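Häufige Fragen rund um Tüten, Körbe und den Einkauf

Wir lieben dünne Plastiktüten! Also, wir lieben es, sie so lange zu benutzen, bis sie wirklich nicht mehr können. In unserer Küche werden Tüten verdreht, verknotet, glattgestrichen und wieder gefüllt, und seit wir im August im Skerkum mit der Tütenecke angefangen haben, sind über 3.000 Tüten durch unsere Hände gegangen.

Welche Tüten eignen sich zum Wiederverwenden?

Fast alle, die noch dicht sind und deren Henkel halten. Besonders gern mögen wir die bunten mit Obst und Gemüse drauf, so wie die grüne mit der halbierten Avocado.
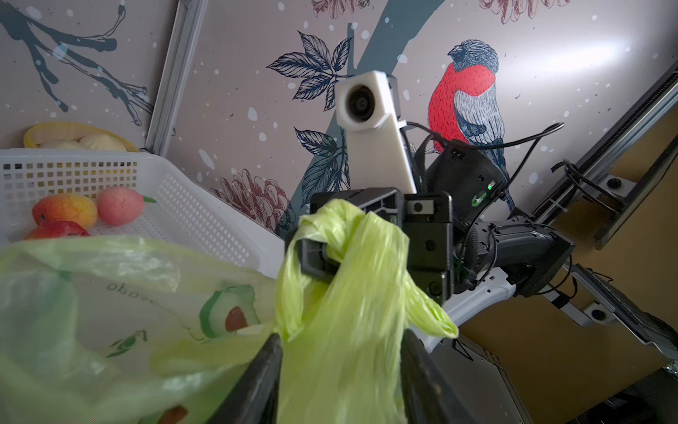
Die sind leicht, knistern herrlich und lassen sich am Henkel prima zusammendrehen. Ein Loch am Boden? Dann taugt sie immer noch als Polster im Karton.

Wie verschließe ich eine volle Tüte ohne Clip?

Beide Henkel zusammennehmen und umeinander drehen, bis eine Art Kordel entsteht. Chukwuemeka Ekwueme schlägt das Ende zusätzlich einmal durch die Schlaufe – das hält auch auf dem Fahrrad!
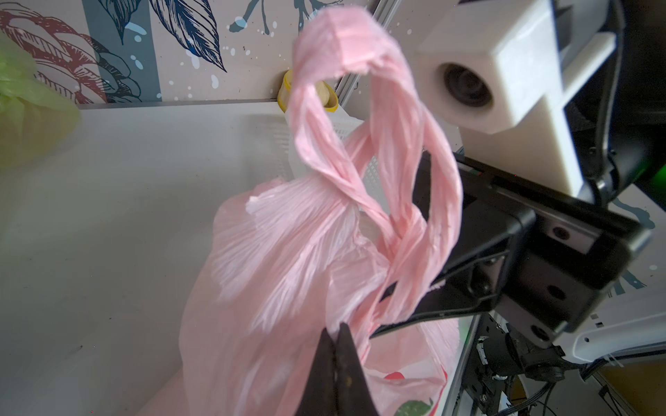
Wie viel darf in eine dünne Tüte hinein?

Wir bleiben bei höchstens 2 Kilo. Schwere Sachen kommen nach unten, Brötchen und weiches Obst ganz nach oben oder gleich in eine eigene Tüte.

Gehört Obst zu Hause in die Tüte oder in den Korb?

In den Korb, bitte! Pfirsiche und Äpfel bekommen darin Luft, und man sieht sofort, was zuerst gegessen werden will. Ein weißer Kunststoffkorb mit Schlitzen ist schnell ausgespült, Brötchen passen gut in eine kleine Schüssel daneben.
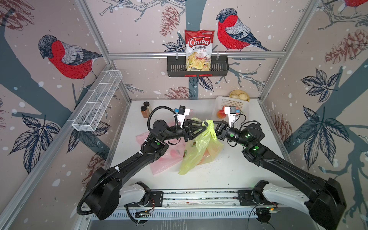
Zuletzt geändert: 28. November

Wohin mit den leeren Tüten?

Krümel ausschütteln, flach auf den Tisch legen, Luft herausstreichen und längs falten. Danach von unten zum Dreieck aufrollen (Gwilym Lewis schafft 5 davon, während der Tee zieht). Gefaltet passen erstaunlich viele in ein altes Schraubglas.

Kann ich meine Tüten bei euch abgeben?

Sehr gern, sauber und trocken, im Skerkum gleich neben der Garderobe. Zerrissene bitte in die Wertstofftonne.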